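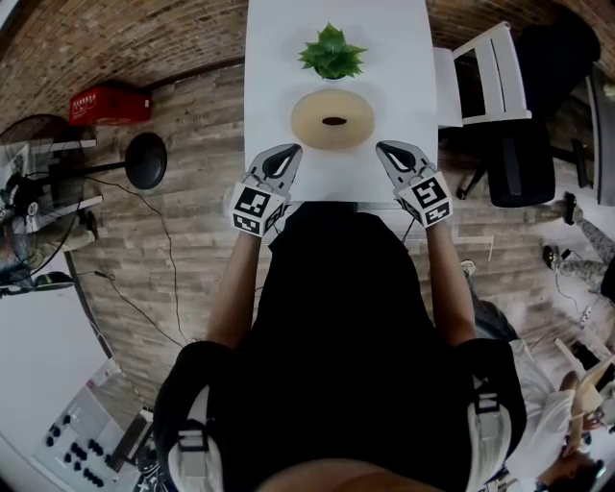 Both grippers reaching in, jaws on either side of the tan ring.

Left gripper width freezes mid-episode, marker pose still good
Forum: Handheld Grippers and Data Capture
Posted Sunday, December 22, 2024

flangebolt
Looking for a second opinion on a fault before I strip anything down.

Setup is two handheld grippers, one per hand, fiducial block near the base of each, head-mounted camera looking down. Jaw width comes from an encoder on the jaw shaft and gets logged over USB. Gripper pose comes from the markers. The logger is Flidimlow, stock config apart from the output path. The task is a two-handed pick of a ring-shaped object off a white table.

The fault: on the left gripper only, the width value stops changing partway through an episode and holds its last reading. Timestamps keep advancing, so the logger thinks the stream is healthy. Marker pose for the same gripper is fine the whole way through. The right gripper has never done it.

We found it after training, unfortunately. The policy closed the right jaw and left the left one open, and the arm pushed the ring across the table and into the plant pot. No damage, but the arm kept driving until the force limit tripped. We went back through the set and found 8 episodes with a frozen left width out of 500.

Already tried: new USB cable, swapped ports on the hub, reflashed the left board. The fault came back each time.

kettle_driver
Is the value frozen at the same number each time, or wherever the jaw happened to be?

flangebolt
Wherever it happened to be. Mostly near full open, but two of them are partly closed.

kettle_driver
Then it isn't an end stop problem. I would look at the encoder lead where it passes the hinge. On ours the insulation wore through at that point and the board held the last good count when the signal dropped. Bend the lead by hand with the logger running and watch the number.

ostler44
I don't think it's the lead. A worn lead gives you jumps and missed counts before it gives you a clean freeze. Clean freeze with live timestamps sounds like the logger repeating a stale packet. Flidimlow does this by default if a device misses its slot. There is a setting called hold_last. Turn it off and you should get gaps where you now get flat lines.

kettle_driver
If it were the logger it would hit both sides. He says right only works, left only fails.

ostler44
Not if left is polled second. The second device on the bus takes all the timing loss. Swap the polling order and see whether the fault moves.

flangebolt
Left is polled second. I will swap the order and turn off hold_last, but not in the same run.

no_slip_pad
Separate point. Why did the arm keep pushing until the force limit? What is the limit set to?

flangebolt
Factory value. We hadn't lowered it for this task.

no_slip_pad
I would treat that as the bigger problem. Bad data will get into a training set again sooner or later, from some other cause. The arm should stop on unexpected contact well before it shoves things across a table. We had a Brunell arm put a stool over with the default limit. Lower it for tabletop work and keep people outside the reach until you have tested it.

ostler44
Agree on the limit. Disagree that it's bigger. If the width stream can lie without raising an error, every set recorded on that rig is suspect.

flangebolt
Limit is lowered as of this morning and the arm is locked out until we retest.

Results on the other thing. Swapped polling order, hold_last still on, ran short episodes all afternoon. Fault stayed on the left gripper. Then put the order back, turned hold_last off, and got gaps on the left. So the logger was hiding the dropout, but it wasn't causing it.

kettle_driver
And the lead?

flangebolt
Bent it at the hinge with the jaw half closed. Drops out every time past a certain angle. The jacket looks fine from outside. Replacement is a Rellmont part and they quote until February, so I am going to splice in a longer one with more slack.

ostler44
Fair enough on the lead. Leave hold_last off anyway.

trevor_rig
We use the Trevor validation script for this. It flags any width channel that stays constant for 2,000 samples while the marker pose is moving. It will also flag a jaw that is held still on purpose during a carry, so you have to check the hits by eye.

flangebolt
Thanks, will run it on the older sets. The 8 bad episodes are pulled. Retraining starts once the splice has done a full day of recording with no gaps.

no_slip_pad
Put some strain relief on the splice. Solder joints next to a hinge don't last.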